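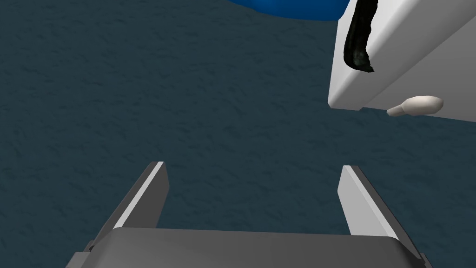
I have been meaning to write up the back bedroom for weeks, and as it is raining and I've got a pot of tea on the go, I'm going to have a proper go at it now, before I forget which paint went where.

Regular readers (hello, both of you!) will remember that when we moved to Eltside the back bedroom was magnolia. Magnolia walls, magnolia ceiling, and a radiator that had been magnolia once and had gone the colour of weak custard. I didn't mind it for the first few years. It was the room where the ironing lived, and you don't go in for long if you can help it. But then I started using it in the evenings for reading, and once you sit in a room with a lamp on you do start to look at the walls.

So, a dark room. I had wanted one for ages. There's a guest house on the coast where we stayed one wet December with the most wonderful inky sitting room, the sort where you sink into a chair after lunch and it's suddenly time for supper, and I have been going on about it ever since to anyone who'd stand still.

My first trip was to Prilico, the decorating shop behind the bus station, where they will mix you a sample pot for £4 and are very patient with people who say things like "a bit more thundery". I came home with two. Magesa is a deep blue-grey, and Ceto is a charcoal that looked almost black in the pot. I painted them on lining paper first, big sheets of it, and moved them about the room with masking tape at different times of day. I do recommend this. I used to paint a little square straight on the wall, and then you are stuck looking at it with the old colour glaring round the edges, which makes everything seem darker than it will be.
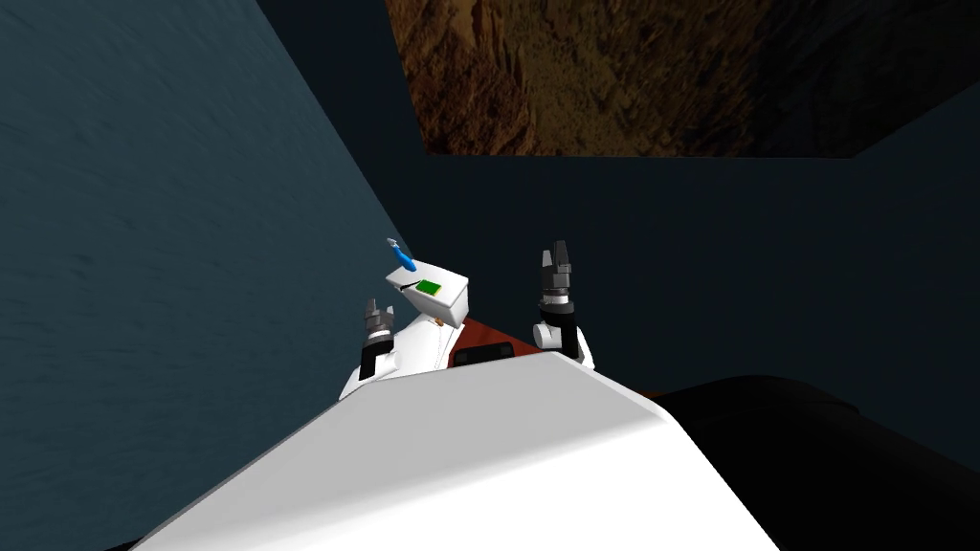
White against dark, with an arm up on either side.

Magesa was lovely in the morning and rather sad by four in the afternoon. Our window faces north, and I had read that north light turns blues cold, but I had decided that my blue would be different! It wasn't. Ceto, on the other hand, sat there quite calmly all day and then in lamplight went soft and velvety, and I knew that was that, though I still dithered for another 13 days and asked everybody's opinion, including the man who came to read the meter. He liked the magnolia.

Now, the woodwork. I'd always assumed you had to have white skirting boards, in the way that you have to have a kettle, but in a small dark room white woodwork draws a line all the way round at ankle height and your eye just runs along it. My neighbour over the back has hers bright white against navy and it looks crisp and very smart, but her room is twice the size. I tried one length of skirting in the wall colour and left it overnight, and in the morning the room looked bigger. I can't explain it. I did the door as well after that, and then the picture rail, and I only stopped at the ceiling when my neck gave out. 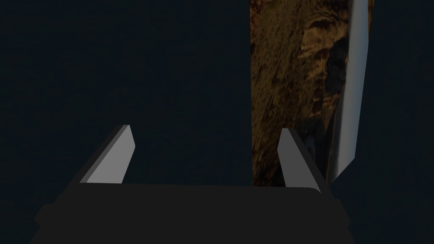 Dark grey on darker, which does work.

A few practical bits, for anyone thinking of doing the same. Dark paint shows every bump, so do your filling and sanding properly. I did not, and there is a place by the window that I have hidden behind a tall plant. Keep the room warm if you can while it dries. Don't keep going back over a patch that's gone tacky, however much it bothers you, and do all the cutting in for one wall just before you roll it, or you get a sort of picture frame in a slightly different sheen. I had one of those on the chimney breast and had to do the whole thing again with the radio turned up.

It took three coats. The tin says two, and perhaps over a mid grey it would be two, but over magnolia it was three and a dab here and there. I spent 23 pounds on rollers, trays and the good masking tape, and I'd have spent less if I'd washed out the first roller on the night instead of leaving it in a carrier bag with good intentions.

Lamps matter more than I thought, too. The ceiling light is hopeless in there now, it just makes a bald patch in the middle of the room and leaves the corners to fend for themselves. I've got a small lamp on the shelf and a taller one behind the chair, both with warm bulbs, and I'd like another low down near the bookcase when I find one I like. The old brass one from my gran's would be perfect if the flex weren't so frightening.

The ironing has moved to the landing, where it is in everybody's way. I still have most of the Magesa sample left, so the inside of the bathroom cabinet may be next, or possibly the back gate if the weather ever picks up. Curtains are a whole other post. I have 15 swatches pinned to the wall and I like the mustard one best, but it does shed.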